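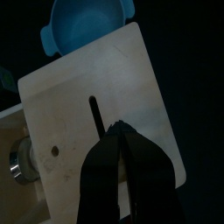 Week 4 handout: notes on the Nollberg open day

Read these before section. The visit was on October 6, 2019, at the Covport site. Arash Naseri led the floor demo and took most of the questions.

1. What we were told

The Azimi arm "handles everyday objects." The leaflet gives 231 trials on the bench tasks and calls the results strong. It does not say how many of them failed, or who reset the bench between tries. I asked twice and was told the full log runs to 1002 lines and isn't public.

2. What the tasks were

Small stuff, done slowly. The job I watched longest was the ring and the box: hold a thin metal ring on its edge between two fingertips, over an open wooden box.

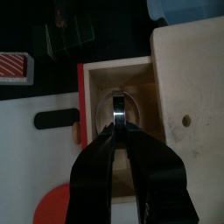 It's a fair test of grip, and a poor test of anything else. A ring is stiff and has one obvious way to be held. Ask what happens with a wet sock. Naseri's answer was that soft items are "on the Nondudis roadmap," and he moved on.

3. For section

Bring one claim from the leaflet and write down what you'd need to see before you believed it. Keep it under 125 words. Also look up how the 14 tasks were picked, if you can find it. I couldn't.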